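Print this page | E-mail this page

Progress report to the funder: Pullau Seed Library, second period
February 1, 2026
By the project coordinator, Pullau

Dear members of the grants panel,

In this report I describe the work of the seed library since our first report in August. I will try to be short, but some matters need more words, in particular the germination tests and the delay with the catalogue.

The collection has now 113 varieties of vegetables, beans and herbs. When the grant was approved we had planned for less, but gardeners from Gikthorpe brought their own saved seed during the spring and much of it was good. We accepted only seed which came with the name of the variety and the year of harvest. Packets without a year were given back, and this made a few people unhappy. We have now put the rule on the borrowing form, so that it is known before somebody makes the drive.

Germination testing was done on damp paper towel, in the way we explained in the application. Of the varieties tested, 15 were under the level we set for lending. The worst were parsnip and onion, which do not keep well over a hot summer. They were taken out of the drawers and the donors have been informed. The Orbán pepper, which several borrowers asked for by name, passed the test and will be offered again. The old climbing bean also passed, but it came up slowly and I would like to test it one more time before I promise it to anybody.
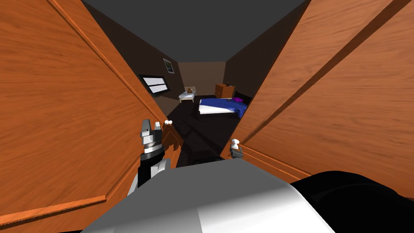 Issue 2, page 21

Storage is the item where we spent most. The seed was kept at first in the meeting room, where the afternoon sun comes in, and this was not suitable. It is now in a cupboard on the south side of the building, in glass jars with a small bag of silica gel in each. The jars were bought from Fadard at the price in the quotation. The labels were not in the quotation, and I have paid for them from the line for printing. I ask you kindly to approve this change.

The catalogue is late. It should have been ready before Christmas, but the descriptions of the tomatoes came from different gardeners and did not agree on the colour, the height or even the name. I decided to correct them before printing. The text for beans, pumpkins and leafy greens is finished and can be read at the front desk. The tomatoes will follow when we have grown the doubtful ones side by side.

We held 21 sessions on seed saving. The tomato fermenting was the most popular, in spite of the smell. The session on hand pollination of pumpkins had to be moved because of rain and fewer people came to the second date. I would put it earlier in the morning next time, when the flowers are open.

In the next period we will finish the catalogue, repeat the tests for the older beans and begin the autumn lending of broad beans and peas. There is no request for additional money at present. The receipts are with the signed copy of this report.

Comments (3)

beanpole_gik: Good to see the Orbán back. Mine got eaten by possums, can I borrow it twice?

Reader from Pullau: Is the cupboard open on weekends or only when the desk is staffed? The form doesn't say.

mulchpile: Parsnip seed has to be fresh every year, I have never had luck with old stuff. Happy to drop some off once mine has dried, with the year on it.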